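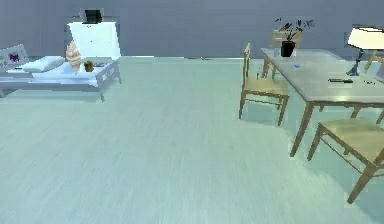 Illustration: computer rendering.

Home Cooking Basics, Handout 8: Stock, Broth and the Soup Pot

Reading time: 4 minutes
Print this page | E-mail this page
22 shares | 2 comments

Welcome back, everybody! Last session we spent so long on knife skills that we barely got to the part about saving your trimmings, so I'm going to start there, and then we'll go on to stock proper. Please read this before class if you can. If you can't, bring it along with you and we'll go through it together while the pots are heating.

The freezer bag

Keep a bag in the freezer for scraps. Into it go onion ends, carrot peelings (washed, please), celery tops, parsley stems, leek greens and the tough outer bits of fennel if you like that flavor. I'm fond of mushroom stems too. Leave out broccoli, cabbage, Brussels sprouts and anything else in that family. They turn sulfury after a long simmer and the whole kitchen smells like a school cafeteria. Beets will color everything pink, which is fine for borscht and a bit startling in chicken noodle. Onion skins give a lovely gold color, but a big handful can taste bitter, so go easy.

Bones go in a second bag. Roast chicken carcasses are the ones most of us have, and a couple of raw wings thrown in with them will give you a good deal more body.

Stock or broth?

People use the two words any which way, and so do the labels at the store. For this course, stock means bones, simmered a good while, with little or no salt. Broth means something made mostly with meat or vegetables, seasoned so you could drink it from a mug. If a recipe you love uses the words the other way around, trust the recipe and taste as you go.

Basic chicken stock (what we'll make in class)

800 grams chicken bones, cooked or raw
1 large onion, halved
2 carrots, in chunks
2 stalks celery, in chunks
1 bay leaf
8 peppercorns
Cold water to cover by an inch or two

Put the bones in the pot first and pour over the cold water. Bring it up slowly. When the gray foam rises, skim it off with a big spoon, and take your time over this, it's rather soothing once you get into it. Now add the vegetables, bay and peppercorns. Turn the heat down until you see a bubble or two breaking the surface every few seconds, and leave it there for three hours. A hard boil will churn the fat into the liquid and you'll get a cloudy, greasy pot. It's still perfectly good to eat, so don't throw it out if that happens to you!

Strain, pressing only lightly. Divide into shallow containers so it cools quickly, and get it into the refrigerator within 2 hours. It will keep three or four days there, or a few months frozen. Bring it back to a full boil before you use it.

If it sets like jelly when cold, be pleased. That's the gelatin from the bones and it melts right back down.

A word on the pots

The tall ones on the back shelf are the Pandenon stockpots, and they have thin bottoms, so stir now and then if you're sweating onions in them. The heavier Pliltisau pots hold heat much better and can be turned down lower than you'd think. Whichever you use, please dry it before it goes back.

From stock to supper

We'll turn part of the batch into the Ríos rice soup from the course booklet. It's a plain, friendly sort of soup: garlic and onion softened in oil, a cup of rice, stock, shredded chicken if you have it, and lots of lime and cilantro at the end. Salt it after the rice has cooked. Rice soaks up a surprising amount of liquid as it sits, so hold back a little stock for thinning tomorrow's leftovers.

For next time

Start your freezer bag. Make one pot of stock at home, any kind, and jot down what went in and how long it simmered. Bring a small jar for tasting, and keep it cold on the way. In April we move on to dried beans, so if you have a favorite bean, write it on the sheet by the door.

Print this page | E-mail this page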